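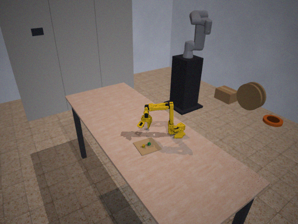
3 September 2026

Gripper day at last! I've been putting off the comparison since July, mostly because I couldn't get the Viline fingers to close evenly in the simulator (a sign error in the mimic joint, mine, and I don't want to talk about it). Fixed before breakfast, so I had the whole morning for the yellow arm.

The setup is as plain as I could make it. Thin square board on the table, yellow cube on the left half, the little green thing a bit behind it, gripper pointing down. Same start pose for both sets of fingers, Viline first and then the Shezi ones, same controller gains, no fiddling in between. I did fiddle once. I threw that batch out and started over, which cost me the coffee I'd promised myself.

Viline is lovely on the cube. Slow to close, but it sits square and doesn't nudge the board. On the green piece it's fussier – if the wrist is off by even 2 degrees, one pad touches early and pushes the piece away. Shezi is quicker and grabs the green one more happily, but it slaps the cube hard enough that I had to drop the closing force twice. I may have the pad friction too low. Seed 1556 is the ugly one, the cube pops straight out sideways every time, so I'm keeping it as my regression test.

I still want to run the same thing on the gray arm on its pedestal, but its reach to the table worries me and I'd probably have to move the base. Wellham want numbers from 5 seeds per gripper and Plirkside only care about cycle time, so I'll write up the yellow arm first and see who complains. Leaving Shezi running overnight with the softer pads.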